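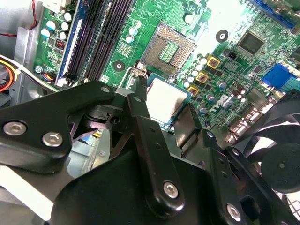
Chip and socket, finally in the same place!

Steletau is open on the bench and I am so happy. Steletau is the old gray desktop from the back room, named after the town on the moving label that never quite came off. It has been sulking since January, when it started shutting itself down in the middle of things, and I kept saying "next weekend, next weekend." Well, today was the day. Side panel off, dust out, a big mug of tea parked well out of elbow range.

I love looking into an old computer. All those fat little capacitors standing around like a tiny town, and the blue plastic on the memory slots, and that wonderful green. Newer boards are all black and serious. Give me a green one any day! I spent far too long just poking my nose in and following wires (the yellow and orange ones wander all over the place) before I got down to work.

The socket is the part that makes me hold my breath. All those tiny gold contacts, and you know that bending even one could be the end of your evening. I read the instructions from Baldursdóttir twice. That's the repair shop where I got the tube of paste, and they tuck a little printed sheet in with every order. "No force. If you are pushing, stop." I've written that on a sticky note now - good advice for jars and zippers too.

Bjarke Steinarsdóttir called right as I had the lever up, of course, and wanted to know if I was free to talk about the summer trip to Breratero. I was not free! I put the phone on speaker and said "mm" a lot. I think I may have agreed to do all the driving. 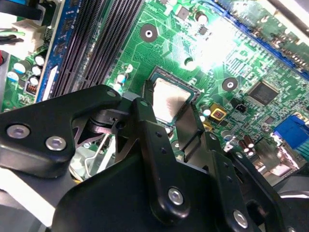 Anyway, a chip sitting level in its socket is a lovely thing to see. You check the corner mark, you check it again, and then you look at it sideways with your cheek practically on the case. There's no click or anything to tell you that you've been good. It just sits there flat and silver and calm, and I wanted to call Bjarke back and announce it.

Took a break after that and ate toast standing up. Looked up what I'd need if the fan turned out to be bad too. A used one is only 4 dollars plus shipping, so even the worst news wouldn't be very bad news.

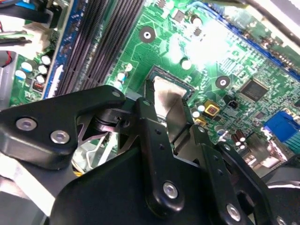 Ghazal Mahmoudi
10 April 2025

Then the paste, which is the messiest stuff on earth. Gray-brown and sticky, and happy to travel. I found a streak of it on my sleeve and another on the tea mug. The sheet says to keep it thin, and says so in capital letters. Everyone I've asked has a different way of doing it (a dot, a line, a cross, spread it with an old card) and each of them is completely sure. I enjoy that. It's like asking people how to cook rice.

The whole thing ate up roughly 55 minutes, not counting toast. I still want to tidy the cables before the panel goes back on, and I need to find the long screwdriver, last seen near the bread bin. After that I want to copy over the 200 photos from the Redia trip that only live on this machine. Why did I never back those up? Doing it first thing tomorrow, before breakfast even.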